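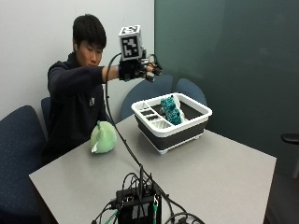 August, 9:40

Zommont capture cell, tracking loss on the right glove. I write this down in some detail so that the next person on shift doesn't have to repeat it.

State in the morning: the cell started normally, both services came up, the glove was found by the hub on the first try. After a few minutes of reaching over the table the marker cube was reported as lost, then found again, then lost. The finger values stayed good all the time. So the glove itself is sending, and the problem is only in the pose of the cube.

10:15
Checked the easy things first. Exposure of the fixed camera was on auto. I don't know who changed it or when. I put it back to manual and saved the profile under the same name, with the old one kept as "_bak". The dropouts became shorter but did not go away.

Then I took the cube off the glove. The mount from Curkico has a small clip underneath and one screw, and the screw was loose by almost one full turn. With a loose screw the cube can rock a little when the wrist turns, and the fit of the pose then jumps between two solutions. I cleaned the faces with a dry cloth (no alcohol, it attacks the print), tightened the screw by hand and put a small dot of paint over the head. If the paint line is broken, the screw has moved.

After a new mount the offset from cube to wrist is not valid any more, so it must be calibrated again. I did it with 200 poses. The procedure asks for slow rotation in all directions and I needed two attempts, in the first I forgot to tilt the hand backward and the solver complained about coverage.

11:30
Cable. The glove cable goes from the wrist to the box at the front of the table and it has no strain relief on the table side. When the operator reaches for the far part of the dish rack, the cable becomes tight and pulls at the green connector. I could make the hub reset two times by only pulling softly. The Kubíček manual says that this type of connector should be fixed with its side screws, and ours were only pushed in. I found the right screwdriver in the Rolcombe cabinet, second drawer, and fixed them. Please return it to the same place.

For the strain relief I want to use a clamp on the table edge, with enough slack that the arm can go to the far side. Not done today. For now there is a strip of fabric tape, which holds but leaves glue on the table.

13:20
Ran the long test: 3,000 frames with normal movements, taking things out of the rack and putting them back. The cube was lost in 20 of them, all in one piece, when the hand was turned so that the other arm was covering it. I consider this normal. Before the repair I had around 500 lost frames in the same test.

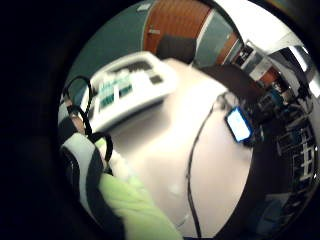
The hand-held gripper had its own round of checks in the afternoon. Its lens was refocused and the mask for the black border was made again, as the old mask was a few pixels too small on one side and let a dark ring into the training crop. The wide view is useful for finding cable problems too. Near the left rim the two black cables loop up and go over the left end of the white device with the keys, so anybody who lifts that device will lift the cables with it. The thin cable near the phone is a similar case, it runs down across the table through the area where we want to work. I would like to have both led along the edge, and the clamp from above could serve for this also.

15:05
Time offset between gripper camera and fixed camera. I used the old method, a clap over the table and then looking for the same moment in both streams. The result was the same as in the last note, so I left the value in the config untouched. It would be better to have a hardware trigger, but the box has no free output for it.

One thing about the bright area at the upper right of the gripper view. It is almost white there, and auto exposure reacts to it when the gripper turns to that side, making the table darker. I set the metering to the center only. The table is now stable, the bright part stays washed out, and for our purpose this is acceptable.

Open points:
- order the table clamp, wide jaw, with rubber
- spare screw for the cube mount, Curkico sends them only in bags
- ask if the paint dot can be part of the morning check
- write the new wrist offset also on the sheet inside the Rolcombe cabinet (the file has it already)
- replace the fabric tape and clean off the glue
- check the left glove mount, I did not open it today

16:30
Hub switched off, glove hung on the hook with the cube upward. The battery of the gripper is charging.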